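Chapter 4
The Last Metre of the Shelf

In August, when the first edition of this book went to press, a sales brochure landed on my desk promising that shop robots would be stacking our shelves "by Christmas". It did not say which Christmas. I have kept the brochure, and I use it to level a table.

Moving stock between buildings has been largely a machine's job for years. Putting a paint roller back on its hook has not. A shop display is a small museum of awkward shapes, and every one of them has to be picked out of something before it can be put anywhere.

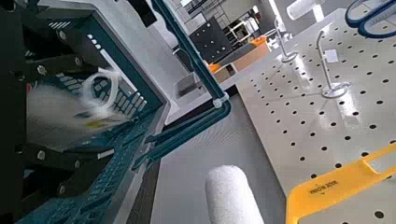

4.1 Why hooks are hard

Consider what a Saturday assistant knows without being told. A bag gives way when you pinch it. Tubing springs. A fluffy sleeve has no obvious place to hold, and a hook wants its hole lined up with some care – being nearly right leaves the goods on the floor. Marjatta Miettinen's study of the Tritcombe hardware shop logged 1020 attempts at hanging an item on a pegboard, of which 679 ended with the item on the hook. The shop's owner, Vesela Softić, remarked that she had sacked people for less.
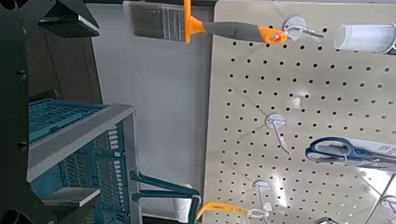
Figure 4.2 Brush, scissors and hooks at the pegboard, with the teal crate at lower left.

Softić was being a little unfair. Her new starters had hands, and most had met scissors before. A fairer test is whether the machine improves with practice, and whether anyone can afford to wait while it does. We take up the first question in section 4.2 and, with less cheer, the second in section 4.3.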